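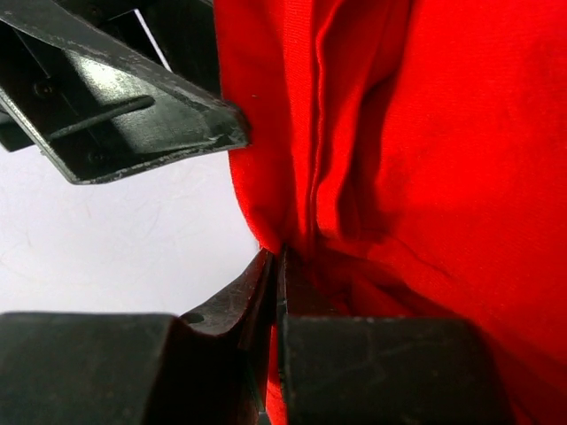
Bright red, and a lot of it.

I bought my first proper red thing at 43, a wool coat from a little shop called Tello in Iltley, and I walked round the block twice before I had the nerve to go in. Until then my wardrobe was navy, grey, and a sort of porridge colour I kept telling people was oatmeal. My mother had views on red, you see. It was for postboxes and for other people's daughters.

Well, I wore that coat to the shops and a man at the bus stop told me I looked cheerful. I wasn't, particularly – I'd just had a filling – but by the time I got home I was!

So this year I set myself a small challenge: wear something red every day for 100 days. Scarves count, socks count, a hair slide counts if you're desperate (day 61, I was desperate). My best find was a skirt from Fluturgate, the second-hand place by the river, which cost me £12 and swishes when I go upstairs. My worst was a jumper from the Tutirska market that turned a whole wash pink, towels and all. Cold water and on its own, please, for at least the first few goes.

What did I learn? Orange reds make me look as if I've got a temperature, and the bluer ones are kinder. Red shoes go with nearly everything. Red tights are harder work than you'd think, and they do get remarks at the dentist.

I've got until October to decide whether to carry on to 200. My sister says I should try yellow next, but she's always been the brave one.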